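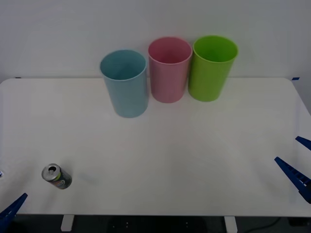
Open day at Enddale, October 29, 2022

I went to the open day at Enddale with my neighbor Danai Moschos. We took the bus from Dellisside and walked the last part up Codstead hill, so we arrived a little tired and very thirsty. The program had 13 rooms. We managed 11 of them before closing, and I do not regret the two we missed, they were both about accounting.

The room I liked best was the one for tidying and sorting. I expected something more grand. It was a white table against a gray wall, with blue tape at the back corners, and on it three plastic cups, one blue, one pink and one bright green. In front of them an opened drink can was lying on its side. Such ordinary things! I have the same kind of cups at home for my grandchildren, only mine have lost their color from the dishwasher.

Danai wanted to know which things you put away first, the cups or the can. The young woman from Rowlands, who was answering questions that morning, told us that visitors argue about this every year. Danai says the can, always, before somebody steps on it. I would put the cups one inside the other and then think about the can.

Lunch was soup and bread in the long hall, and we waited nearly 94 minutes in total for the soup and later the coffee. The soup was good, with much pepper. Please bring your own spoon if you go, they had run out when our turn came and we drank it from the bowl.

The bus back leaves from the lower gate and not from the place where you get off.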